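Rogelio Lumbao
Nov 15, 2024

Long thread, sorry in advance! We finally finished the house rules for running mobile robots in ordinary offices, and a few of you asked me to share them.
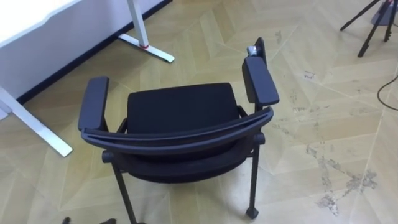 2/ I started this list in September with Bienvenido Umali, who has been patient with me through more drafts than I'd like to admit. We went through 600 run notes from the Tistard office and marked every one where a person had to step in.

3/ Rule one is the floor walk. Before the arms are powered, somebody walks the whole route and looks down. Cables are the big one. Either tape it, reroute it or write it on the run sheet so the next operator knows.

4/ Rule two, and I will go on about this forever: anything on casters counts as a moving object. Office chairs especially. They roll, they swivel, and the map you made before lunch is wrong after it.

5/ If the task is pushing a chair in, stop short first, then make contact slowly. We settled on 200 mm for the stopping distance. Bienvenido wanted more, and he may still win that one in the next revision.

6/ Rule three — one person holds the stop button and does nothing else. No phone, no laptop, no helpful tidying up. I have broken this one myself and I felt terrible about it.

7/ Tripods and thin desk legs go on the "check by eye" list. Please don't trust the sensors alone with skinny things.

8/ Last one: log the near misses too, even the boring ones. Ours go in the Jirgate tracker under 2904, and I read them all with my coffee.

9/ If your shop does any of this differently I'd truly love to hear it. Replies are open — go easy on the 200 mm.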